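Parcel room hours change in May

The parcel room at the Rament building will stay open until 8 p.m. starting in May. Morning hours do not change. The desk still opens at 7:30 a.m., and the side door on the loading dock side stays locked outside those hours.

The longer evening came out of the tenant survey we ran over the winter. We sent it to all 163 units and the most common request, by a wide margin, was for a pickup time after work. Second was better lighting in the bike storage area, which is covered in the April item and is still waiting on parts.

Filippos Papadakis will run the evening desk. Many of you know him from the Paulauskas building across the courtyard, where he handled mail and keys before the two front offices were combined. He can also sign out the hand truck and take maintenance requests, but he can't accept rent checks. Those go in the slot by the main office as before.

Package volume keeps going up. The room took in almost 2,000 parcels last month, and it was built for half that. To keep the shelves usable, we are asking everyone to pick up within five days of getting the notice. After five days you will get a second notice. After ten, the parcel goes back to the carrier. If you will be away, email the office with your dates and we will hold your things in the back closet.

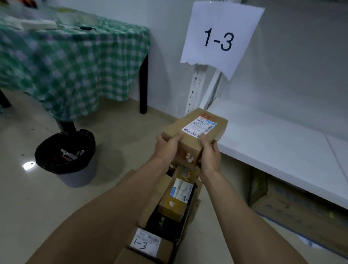 Please check the name on the label before you leave the room.

We have had several mix-ups between units with the same number in the two buildings. When you order something, put the building name on the first address line and the unit number right after it. "Rament 2" and "Paulauskas 2" are different apartments, and a label that only says "Unit 2" could end up with either one. If you get home with the wrong parcel, bring it back to the desk unopened if you can. If you already opened it, bring it back anyway.

Groceries and anything that needs to stay cold can't be left in the parcel room. Have the driver call you from the lobby. Furniture and other large items need to be scheduled with the office two days ahead so we can put the pads up in the elevator.

Notices will still come by text and email. If yours go to an old number, stop by the desk or fill out the contact form in the lobby.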